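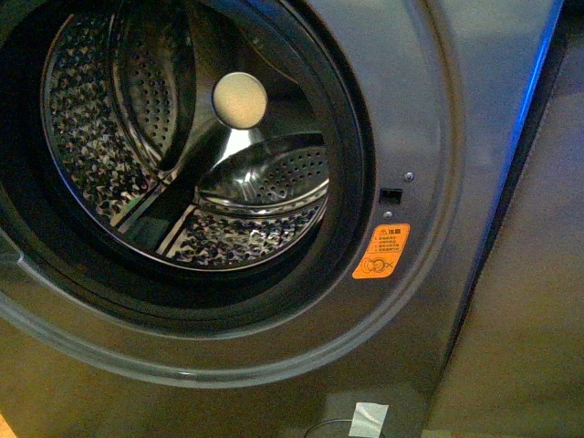
I have been reading laundry advice for longer than I'd like to admit, and I've started keeping a note of the claims that can't be checked. It now runs to several pages. Most of them are about towels and bedding, a few are about socks, and one, from the back of a bottle of Somine, says that it "wakes up tired fibres". I'd love to know how you would catch it failing.

What set me off again was a leaflet from Virnel that came through the door in Warnstead last week. They do a subscription softener. According to the leaflet, 222 households tried it and "noticed a difference". A difference from what? Were they given a plain bottle without telling them what was in it? Did anybody weigh anything, or even rub two towels against each other with their eyes shut? If you send people a free bottle of something blue and ask whether they noticed a difference, they will say yes, because they're polite and it smelled of figs.
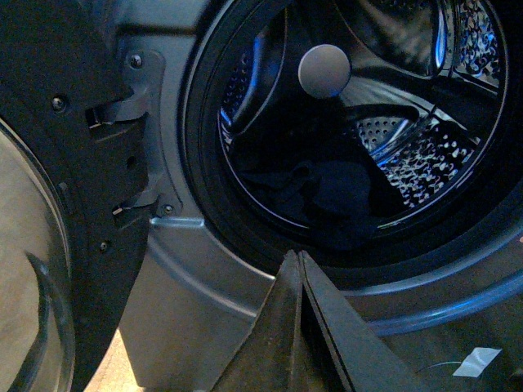 My friend Zainab Ugwu thinks I'm being mean about this. She has used softener all her life and says her towels are lovely. They are, to be fair. But she also hangs them outside in a stiff breeze and bought good ones in the first place, so I don't see how the bottle gets the credit. I asked her to do half a load without. She said no, why would she ruin half a load, and there ended the research.

The vinegar people are no better, by the way. I had hopes for them. A cup of white vinegar in the rinse is cheap and it's hardly a conspiracy, but read enough posts about it and you find it whitens whites, keeps blacks black, kills smells, loosens stains, and is somehow both gentle and powerful. Femi Akpan at work swears by it. When I asked him what he'd done before vinegar, he said he'd used roughly twice the powder it said on the box. So he changed two things and thanked one of them.

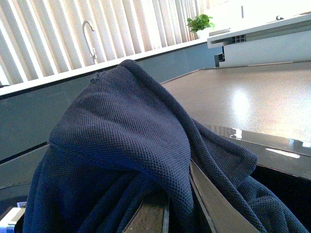
Then there's the matter of how long cloth is meant to last, where I think the advice does real harm. A blog I used to like tells you to replace kitchen cloths every season and towels every second September, regardless of state. Who is that for? A navy waffle cloth with a small frayed spot on it is still a cloth. It will dry a pan exactly as well as it did before the fray. I'm told fraying spreads, and maybe it does, but a needle costs less than a new set, and I've had cloths carry on fraying at the same lazy pace for years.

I did try to be scientific once. I bought the Agarwal powder that claims to work at low temperatures, and I kept a list of five things that went in with marks on them and what came out. Three were clean, one was not, and I lost the fifth, a pillowcase, which turned up inside a duvet cover much later looking perfectly fine. I don't know what that proves. I certainly wouldn't put it on a leaflet.

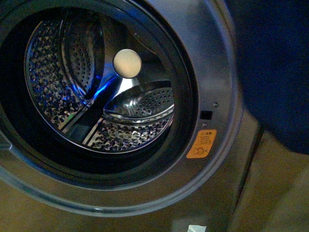

The one bit of advice I've followed for years without regretting it came from Temitope Nwachukwu, who used to live downstairs from me, and it was to use less of everything and not stuff the load in. It's dull and there's no money in it. I still can't swear it's true, mind you. My sister stuffs hers in with a knee and her sheets look the same as mine.

If anyone reading has done a proper side by side with softener, same towels, same line, somebody else choosing which is which, please write in. I'll print the result even if Zainab wins.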